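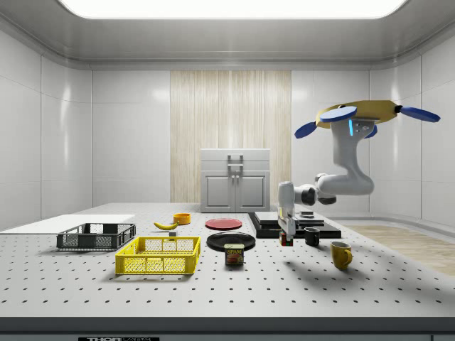

Morenike Balogun asked the first question of the afternoon before the host had finished his introduction: if the arm does the job in the simulator, what exactly has been shown? The host said that he would rather answer at the end. The question is a fair one, and most of this chapter is an attempt to deal with it.

Chapter 6
Reading a Demonstration

6.1 The open day at Kotgate

Every May the Kotgate laboratory opens its doors to students, suppliers and local firms. Part of the program takes place on the shop floor, where visitors stand behind a barrier and watch a packing cell run. The other part takes place in a seminar room, where a simulated arm is shown on a projector. The second part draws smaller crowds and is the more useful one for our purposes. A simulated cell can be stopped, reset and started again from the same state, and a visitor may ask for any of these.

The software used in the session was Bravix, with a task library written by the Sturnberg group. The task was a plain one: pick up a named object from a table and put it in a named container. The host ran it as a batch of 20 trials with the projector on, then showed a summary of 1000 trials run beforehand with no display. Visitors were given a sheet with the start conditions and a blank column for notes.
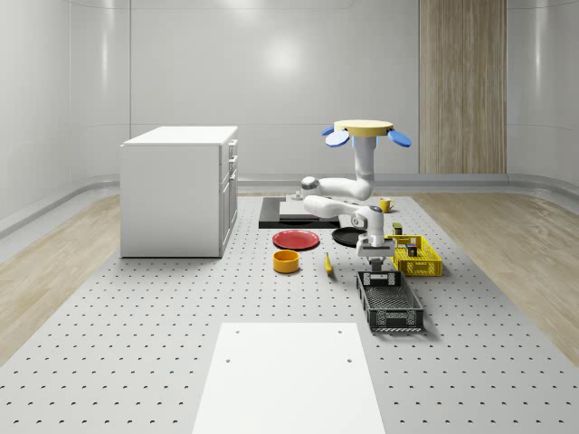 The sheet listed three things that could change between trials: the start pose of the arm, the object to be picked and the container to be used. All other settings were held fixed. A trial ended when the object was released or when the time limit of 2000 simulation steps was reached, whichever came first. A release outside the container counted as a failure. So did a correct release in the wrong container - a point that several visitors missed when they compared their own tallies with the host's.

6.2 What a trial consists of

A pick-and-place trial is usually divided into phases: approach, grasp, lift, transfer and release. The division is a convenience for the person keeping score. The controller may have no such phases inside it, and a learned controller often does not. Scoring by phase is still worth the trouble, as two systems with the same overall success rate may fail in quite different places. One may miss the grasp and recover. Another may grasp well and release too early. 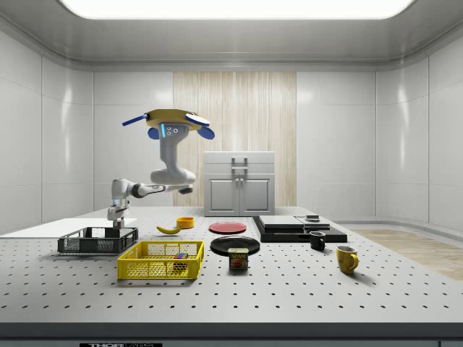
Before any phase can be scored, the target must be defined without doubt. In a bare test cell this is trivial. In a cell dressed to resemble a household or a shop, it is not. An instruction such as "pick up the mug" has no single answer on a table that holds both a black mug and a yellow one, and "put it on the plate" is no better where a red plate lies behind a black one. The instruction must name the color, or the scoring rule must accept either object. The choice should be made before the first trial and written down. Rules settled afterward tend to favor the system under test.

6.3 Repeated trials and what they support

The host's summary gave a success rate for the full batch and no breakdown. Asked for one, he agreed to rerun part of the batch with the phase log switched on, and the session ran past its scheduled end. A rate taken from a large batch is more stable than one taken from a small batch, but it is a rate for the conditions sampled. Running 4000 trials from the same few start poses says little about a pose that was left out. 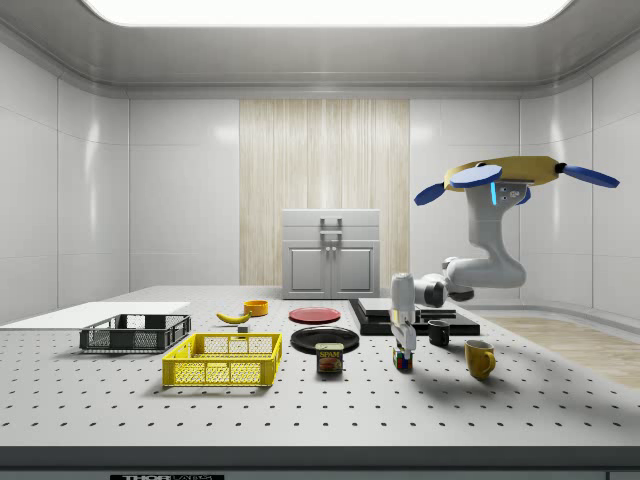

The same caution applies to contact. Friction, finger compliance and the mass of the object are all set by the author of the model. Grewal's test procedure, used in the exercises at the end of this chapter, handles this by varying each value over a stated range and reporting the worst result next to the mean. The procedure is slow to run by hand and easy to script.

We can now return to Balogun's question. A simulated demonstration shows that a controller can complete the task under the stated model, from the stated starts, by the stated rule. Section 6.4 sets out how to record each of these items, and Section 6.5 covers the transfer of the same task to a physical cell.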